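Print this thread | E-mail this thread

Folding puffy stuff by hand - how many takes before you give up on a garment?
Posted by stekoson_jk, 9:40 pm, October

ok so question for anyone doing hand-held gripper demos for cloth. Tshirts fine, towels fine. Puffers are killing me. Sleeves in, bottom up, and then the whole thing slowly opens again while I'm still backing the fingers off. 54 takes, kept 18. Is that normal or am I doing it wrong

brarkora
18 out of 54 is not bad for nylon. What are you throwing out? If its just the ones that spring back I'd keep them, the policy needs to see that fabric moves after you let go

Janka Vondráček
Disagree. Keep the ones where you FIX the spring back. The ones where you let go and stop recording teach it to let go and stop. We had a whole week of those at Narnholm, had to redo it.

brarkora
depends how you label the end tho

Janka Vondráček
Does it? We labelled ours. Didnt help.

stekoson_jk
mostly throwing out the ones where I got a finger caught on a zipper pull. Two of tonight's, jacket spread out and jacket as a bundle 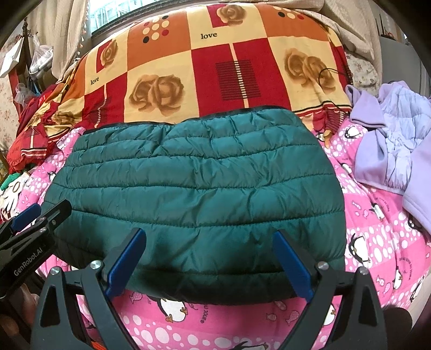
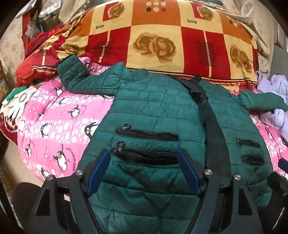 Same green puffer in both. Folded in the first, spread open in the second.

r_geraghty
Nice jacket for it, horrible jacket for it. All those zippers. And the strap down the middle, do you tuck that or leave it?

stekoson_jk
leave it. tried tucking, adds like 11 seconds and half the time I drop it

Willems
Sorry but why the busy bedding? Penguins, dots, roses, checkers. Put down a plain sheet and you'd get a cleaner edge on the jacket. Your fingers are blue and the jacket is teal, thats hard enough already

r_geraghty
No no no. Plain sheet is how you get a model that only folds on plain sheets. Real beds look like that. Mine does

Willems
Sure, later. Get the motion right first, then add clutter. Doing both at once you cant tell what broke

Janka Vondráček
With Róisín on this one. Collect it messy. If you want a clean set for debugging do 25 on a table and keep them seperate.

stekoson_jk
table is a different height tho, my wrist angle changes completly

Janka Vondráček
Then do them on the bed with a plain cover. Whatever. Just tag them.

brarkora
back to the spring thing - are you pressing before you release? Pinch the front edge, push down flat, count two, open slow. Air needs somewhere to go

stekoson_jk
not pressing, no. just pinch and let go. will try tomorow

Willems
and go for the fabric, stay off the zipper tape. Tape is stiff, it kicks the fold open

r_geraghty
Zipper tape is the only thing I can get a decent grip on with flat pads, so ymmv. Post your numbers when you have them, I've got a down vest thats doing the same thing

Last updated: October, 11:25 pm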